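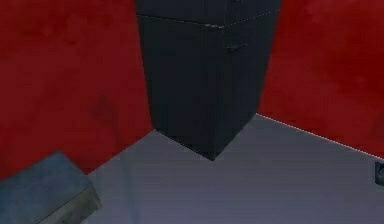

Wisport began as a box of recipe cards that came home from an estate sale in Mindoren, mixed in with a stack of church cookbooks and a fondue pot missing its forks. The cards were stained and bossy and wonderful, and we started cooking through them on Wednesday evenings, just to see what people used to put on the table. A lot of it needed to chill overnight, so we spent those first months thinking about cold storage more than we ever expected to. 

These days we're a small cooking school and recipe library on the ground floor of the old Goh building, across from the post office. We teach home cooking as it was done in ordinary houses, mostly casseroles, pickles, yeast rolls, custards and the kind of layered desserts that get carried to a potluck under foil. Classes are kept to 12 people and run for four weeks, and everybody takes home what they make (please bring a container with a lid, we are always short).

The library has grown to 2,268 recipes, nearly all of them donated by families. We've tested 477 so far. Testing means we cook the dish exactly as written, eat it, argue over it a little, and then cook it again with whatever notes we think a modern cook would want. How hot is a "quick oven"? How big was a can of tomatoes? We write that down in plain words and keep the original wording right beside it, misspellings and all, since some families tell us the spelling is the part that sounds most like Grandma.

Our supper club, Ament, grew out of the testing. It meets once a month in the same room, with long tables and mismatched plates, and the menu comes entirely from the cards. Some months that's a lovely pot roast and some months it's salmon loaf with pea sauce. You're welcome to both, and the rolls are always good.

If you have a recipe box in a closet somewhere, we'd love to borrow it. We copy the cards and give them back in the order they came. New classes open for sign-up in May, and you can stop in most afternoons to look through the binders.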